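Getting rid of the kitchen drawer problem

We moved into the flat above the old Szewczyk bakery in April, and the kitchen has been bothering me ever since. It has four drawers. The top one is for cutlery and the other three filled up with whatever was in the last boxes off the van. By summer I was opening all of them every time I wanted the can opener.

Last weekend I finally emptied the lot onto the floor. I had been putting it off since Bushra Farooqui came to dinner and spent a long time looking for a corkscrew, which was in the bathroom cabinet.

I started with duplicates. We had a surprising number of vegetable peelers, mostly from when Riet and I each had our own place. I kept the one with the fat handle and she kept the one that swivels, so we still have two, but we have stopped arguing about it. The garlic press went. I crush garlic with the flat of a knife and have done so for years. The melon baller went too. Riet wanted to keep the pastry brush, and I didn't have a strong opinion on the pastry brush.

Then there was the pile of things that don't belong in a kitchen: birthday candles, picture hooks, a bike light, takeout menus for places in our old neighborhood, and keys. I tried every key in every lock in the flat and one of them opens the meter cupboard on the landing. The rest I put in an envelope. I will probably throw the envelope out next year.

I looked at drawer organizers online before doing any of this, and I'm glad I didn't order one. They are mostly sold in fixed widths, and our drawers are an odd size because the cabinets were built in by a previous owner. My neighbor Wajid Warraich has the same cabinets downstairs. He uses cut-down shoe boxes and replaces them when they get greasy. I did the same with two boxes, and it took 8 minutes with a bread knife. They look like cut-down shoe boxes, but the spoons stay put.

The layout now is simple. Cutlery is on top. The second drawer has anything used at the stove, so spatulas, tongs, the thermometer and wooden spoons. The third has foil, bags, string and the scale. The bottom one is dish towels, and it is the only one I would still change. It sits under the counter by the sink, and you have to step back to open it, which is annoying with wet hands. I may swap it with the third drawer if Riet agrees.

What surprised me was how much we had been storing for cooking we don't do. There was a set of tart rings in there. I have made tarts once, for Perla's birthday, and they were fine, but she asked for cake the next year. I gave the rings to my cousin along with a rolling pin and a box of cookie cutters. She bakes most weekends and has a proper pantry.

I also wrote a short list of what we were missing, because it was easier to see once the junk was out. We needed a decent pair of scissors, a second set of measuring spoons and a lid for the medium saucepan. The scissors came to 7 dollars at the hardware store. The lid is harder. The pan is old and the maker seems to have changed its sizes – I took it to two stores and nothing sat flat on it. For now we use a dinner plate.
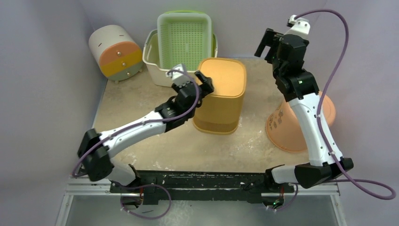

A plate does the job for rice, but it's heavy and it gets too hot to pick up without a towel. Hina Dhanial told me the secondhand store near her has a bin of loose lids by the door, so I'll take the pan over there on Saturday and try them one at a time. After that I want to start on the cupboard under the sink, which has the same problem as the drawers and also a slow drip.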